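How do I keep a paper bag open while the kids drop things in?
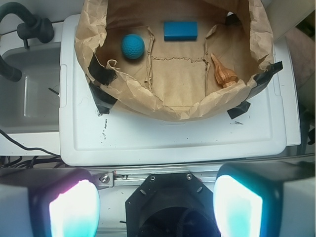

Koen Bakker

We do a little treasure bag with our youngest (a shell, a ball and a block so far!) and I've taped the brown bag to a plastic lid by the sink. The rim is folded down but it looks so crumpled. Is there a neater way?

Pikberg
Oh, I love this! Try making the cuff deeper while the bag is still brand new and crisp, about the width of two fingers, and go around it twice. Ours has stood up nicely since December, and my grandson raids it every single morning.

Wouters
more tape

Sisolico
A strip of cardboard tucked under the fold helps too.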